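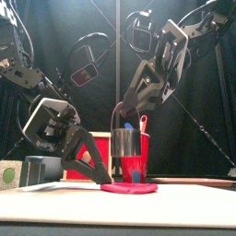 Abb. 1: Zwei Roboterarme über dem Tisch, darunter ein rotes Tuch

Gewonnene Bullys und was daraus wird
Projektbericht im Modul Angewandte Statistik
Lærke Baldursdóttir, Brian Ogola, Lawal Afolabi
Betreuung: Kirsten Hafþórsson
Abgabe: 8. Juni 2024

Ausgangslage

Kaum eine Eishockeyübertragung kommt ohne die Bullyquote aus. Sie wird in der Drittelpause eingeblendet, der Experte nickt, und wer vorne liegt, hat das Spiel angeblich im Griff. Wir wollten wissen, ob sich diese Behauptung mit den Daten einer Amateurliga halten lässt. Unsere Erwartung war gering, und das sollte man beim Lesen wissen.

Unser Datensatz umfasst 2.445 Bullys aus Spielen der Mannschaften Geltbridge, Zerkard und Plomley. Ibrahim Chukwu, der bei Plomley die Spielberichte führt, hat uns die Videoaufnahmen überlassen. Für jedes Bully haben wir den Anspielpunkt, die Zahl der Feldspieler, den Spielstand, den Gewinner und den ersten Torschuss innerhalb der nächsten Sekunden notiert.

Was ist überhaupt ein gewonnenes Bully?

An dieser Frage hing das Projekt bis in den März hinein. Im Spielbericht gewinnt die Mannschaft, die den Puck zuerst kontrolliert. Auf den Videos sieht man aber oft ein Gestocher, aus dem die Scheibe irgendwann an die Bande rutscht, und dann entscheidet derjenige, der am Laptop sitzt. Wir haben eine Stichprobe doppelt kodiert, unabhängig voneinander. Bei sauberen Bullys waren wir uns fast immer einig, bei den umkämpften nur mäßig. Die offiziellen Berichte wichen von beiden Kodierungen noch einmal ab, und zwar auffällig oft zugunsten der Heimmannschaft. Ob das Absicht, Gewohnheit oder Zufall ist, können wir nicht sagen. Wer aus solchen Berichten Quoten mit einer Nachkommastelle berechnet, täuscht eine Genauigkeit vor, die es nicht gibt.

Auswertung

Gerechnet haben wir mit einer logistischen Regression. Zielgröße war ein eigener Torschuss nach dem Bully, getrennt nach Zonen. Zusätzlich haben wir das Bahrami-Modell ausprobiert, das in unserem Kurs als Vorlage ausgegeben wurde und die Spielerstärke mitschätzt. Mit unseren Fallzahlen pro Center lief es zwar durch, die Intervalle waren aber so breit, dass man die Rangliste auch hätte auslosen können. Sie fehlt deshalb in diesem Bericht, obwohl Plomley gern eine gehabt hätte.

In der Angriffszone zeigt sich ein Effekt: Nach einem gewonnenen Bully kommt häufiger ein Schuss, vor allem in Überzahl. Das war zu erwarten, man kann ohne Scheibe schlecht schießen. In der neutralen Zone ist davon nichts übrig. Auf das Endergebnis eines Spiels lässt sich aus der Gesamtquote mit unseren Daten gar nicht schließen. Zerkard hatte die beste Quote der drei Mannschaften und die schwächste Tordifferenz.
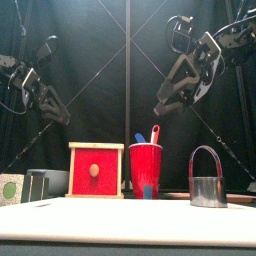 Einwände gegen unsere eigene Arbeit

Drei Mannschaften sind wenig. Alle spielen in derselben Liga, und zwei davon haben im Verlauf der Saison den Trainer gewechselt, was wir im Modell nicht abgebildet haben. Die Kamera in Geltbridge steht so tief, dass der Anspielpunkt auf der gegenüberliegenden Seite häufig von Spielern verdeckt wird. Solche Fälle haben wir aus dem Spielbericht übernommen, also aus genau der Quelle, der wir oben misstrauen.

Auch das Zeitfenster bis zum ersten Schuss ist willkürlich gesetzt. Verlängert man es, schrumpft der Effekt in der Angriffszone deutlich.

Ausblick

Sinnvoller als noch mehr Spiele wäre eine bessere Kodierregel mit einer dritten Kategorie für unklare Bullys. Kirsten Hafþórsson hat vorgeschlagen, die Doppelkodierung auf den gesamten Datensatz auszuweiten. Dazu fehlte uns die Zeit. Die Kodiertabelle liegt im Anhang.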